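Okay, small thread on the Corker two-arm kit from Astevari. I've had it on trial for 14 days and a bunch of you asked if it's worth the money. Long answer coming, get a snack

Setup first. Both arms come pre-wired and you bolt them to one long aluminum rail. Mine took an evening, plus one trip back to the box for a hex key I was sitting on. The manual is 65 pages and the good part starts near the end

My go-to test is bins and cards. Three colors of bin, flat cards, two arms sharing the same patch of floor. Sounds easy until both arms want the same spot!

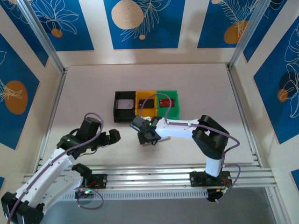 Black, yellow, green, and a card in each. Left gripper open and empty.

Stuff I like: the grippers are narrow enough to get down into a small bin, and the status lights are green and easy to spot from across the room. I leave it running while I make coffee and just glance over

Stuff I don't: the purple cables. They loop over the wrists and hang down by the bases, and I keep wanting to tidy them. Astevari sells a sleeve set for 175 bucks – no thank you, I have zip ties

Somebody asked how it compares with the Nanero. I had that one last year. Nicer app, way louder, and you only get a single arm at that price. For anything where you want two grippers close together I'd pick the Corker

And close together means CLOSE. The planner has a spacing setting and I keep mine at 2, which is tighter than the manual likes. I still hold my breath a little 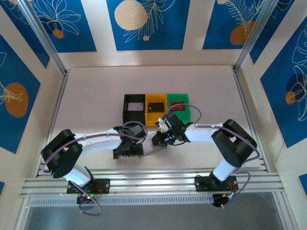
Grippers nearly touching in front of the bins. The right one's holding something small and white.

Support has been decent. I wrote in about a calibration thing and got a real reply the next morning, with a file attached and everything

So would I buy it? Yeah, I think so, if they'd throw in the cable sleeves. Trial's up soon and I'm already grumpy about packing it

Next up is the Bajwa vision add-on, which I haven't opened yet. Send me your questions and I'll try to get to them in that thread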